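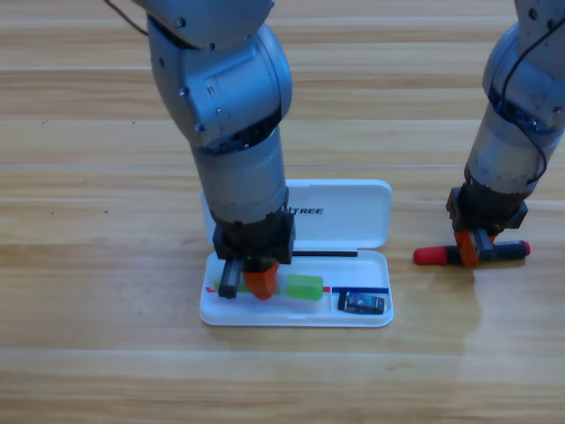

Right, the Grekent rum. Three people have sent me the link now, so I'll do it as a thread and then I can stop replying to everyone one at a time.

For anyone who's missed it: Grekent is a new bottling from Clesance, who until last year mostly sold flavoured vodka in tins. It's £259 a bottle. The pitch is that it's a "lost navy blend", made to a recipe found in a ledger in the old Plostis warehouse when they were clearing it out.

I'd like this to be true! I love old ledgers. I've spent more of my life than is healthy in record offices reading who bought how many barrels of what. That's partly why I'm being a pain about it.

First problem. No one outside the company has seen the ledger. There's one page on the website, shot at a slant, nicely browned, and the bit you'd want to read is underneath a glass of rum.

I wrote and asked if I could see the page flat. I got a friendly reply from someone called Blair Dunbar in brand heritage, saying the original was "too fragile to be handled". Fine. Could I see a scan, then? Blair said they'd look into it. That was June.

Second problem. Rum merchants didn't really write recipes down in the way we'd mean it. They wrote down stock. What came in, what went out, who hadn't paid. A blend was whatever the blender did with what was in the vats that month, and it shifted when supplies shifted.

So if the ledger lists four rums with quantities, which is what the back label says, that could be a recipe. It could also be a delivery. 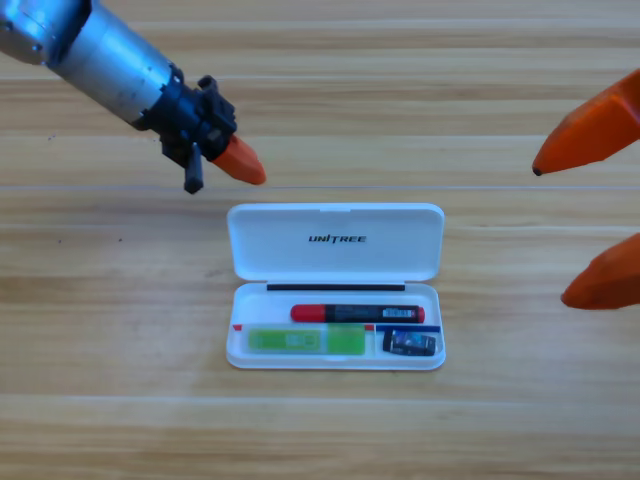
Third problem, and I think the biggest. Say it is a recipe, and say it's genuine. You still can't buy what was in it. Those distilleries have closed, or changed their stills, or changed how long they let the wash sit. You can match a place name on a map. Matching a spirit is a lot harder when there's none of the original left to taste.

Clesance deal with that by saying the new rum is "guided by" the ledger. I've read a lot of spirits labels and "guided by" is doing the same job there as "inspired by" does on a film poster.

And then "navy". Every dark rum with a rope on the label is navy something. What I'd want is a contract, or a mention in the victualling papers, or even a grumpy letter about a late shipment. The website gives us a ship's wheel.

Someone will say it's only marketing and everyone knows it's only marketing. I don't think everyone does. At forty quid I'd shrug. At £259 a fair chunk of what you're paying for is the story, and you're allowed to ask for the receipt.

On the liquid, as people keep asking: the label says aged for 7 years, and as far as I can tell that bit is plain and above board. It doesn't say where. Seven years somewhere hot and seven years in a shed in the north of England are very different things. I've asked about that too.

I have tried it, a small pour at a trade evening. It's nice. Toffee, a bit of burnt orange, drier at the end than I'd guessed. I wouldn't have sent it back. I also wouldn't have said "ah yes, the age of sail".

If you want something along those lines for a lot less money, the Mazza dark is on the shelf in plenty of ordinary shops, and its back label has the country, the type of still and how much sugar they add. No ledger. Slightly ugly bottle. I've bought it three times.

The run is limited to 786 bottles, by the way. I asked why 786 and was told it was "what the casks gave". Could be! Casks do give odd numbers. Though the page now says "first release", so I wouldn't panic about missing out.

A few replies saying I'm accusing them of making the ledger up. I'm not. I think there probably is an old book and it probably did come out of that warehouse. My doubt is about the distance between an old book and a bottle with the word "recreated" on it.

It's an easy one to settle. Put up the full page, flat, in decent light, along with the pages on either side. If the quantities are in proportions that make sense as a blend, I'll say so on here and I'll say it loudly.

Someone's asked what I'd accept as proof for "navy". A name and a date would do. Any customer with a ship attached.

Email from Blair just now, fair play, at ten past nine at night. The scan is "with the design team". I've asked why a scan needs a design team. Will add to this when I hear back.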